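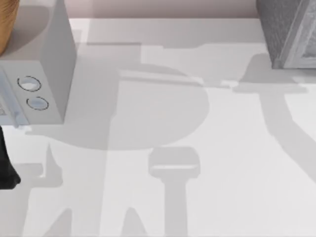

A simulated kitchen task in Cendine, with the two-knob appliance at the left.

Cendine: three weeks with the kitchen pack

Regular readers will know I have a soft spot for simulators, so when Bienvenido Baluyot at Citton offered us a trial seat for Cendine I said yes before he'd finished his email. It's a library of ready-made household rooms for training and testing robot arms, and the kitchen pack is the one we asked for. Three weeks in, I'm still opening it up at lunchtime just to see what else is there!

The pack has 40 room layouts and 1,065 objects to put in them, all with sensible weights and friction already set. Anyone who has spent an afternoon working out why a mug slides across a worktop like a puck will know what that's worth. You pick a layout, drop in your arm, choose a task and press go. My first run was up in seven minutes, and two of those went on looking for my licence key.

What I like most is the lighting. Shadows fall properly across the white floor, big soft-edged shapes that overlap and go darker where they meet, and you can move the lamps between runs or let the software shuffle them for you. We have an old policy on the Mistis bench that goes to pieces whenever somebody opens the blinds. I retrained it overnight with the lamps on shuffle, around 900 episodes, and it now copes with a bright afternoon far better than it did. Not perfectly (it still dithers near the window) but I was grinning.

The appliances are good too. They're plain, boxy things without much surface detail, and I thought that would bother me more than it does. Knobs turn, doors swing, and you can set how stiff each one is. I'd have liked a gas hob with a proper click to it. Bienvenido tells me hobs are on the list for the next update, along with drawers that can jam.

A few grumbles. The camera menu is a muddle, and I saved over my own settings twice. Soft objects such as tea towels slow everything to a crawl on our older machine. The manual has a lovely chapter on scoring tasks and next to nothing on importing your own gripper, so Iglesias users should expect to do some fiddling with the joint limits first.

The trial seat is ours until the end of February, and it's installed on the machine nearest the door. If you'd like an hour on it, put your name on the sheet and bring your own arm model on a stick. I'm trying the workshop pack next.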